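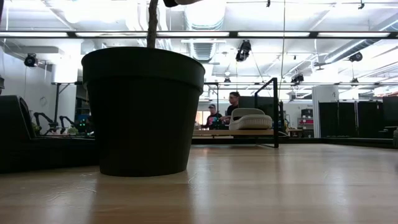 *Big black pot, small shoe rack behind it.*

# Jusholm - entryway tidying notes

I put Jusholm together as a folder of pictures and notes on one small chore: getting the shoes back on the rack without bothering the plant. It's 300 pictures plus 60 short text notes, all in plain files.

## What's in it

- a potted plant with a brown stem
- slip-on shoes and slides, pale ones and black ones
- a low rack with a light wood shelf and a black metal frame

The tabletop is glossy and scratched, and I left the reflections alone - I like them!

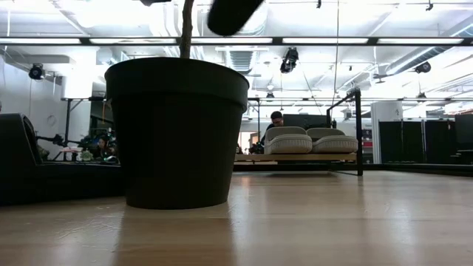 Abubakari wrote in to ask for pairs to be labeled as pairs, so a lone shoe on the shelf doesn't get marked as finished. Good call, and it's in version 5 now.

## Labels

Each shoe gets one word: `shelf`, `table` or `held`. The plant gets its own line, and

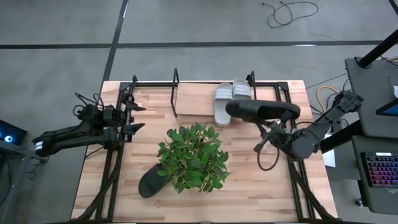
if leaves cover part of a shoe, add `hidden` after the word. I still go back and forth on slides lying on their side (for now they're just `table`).

Last updated 24 August 2020.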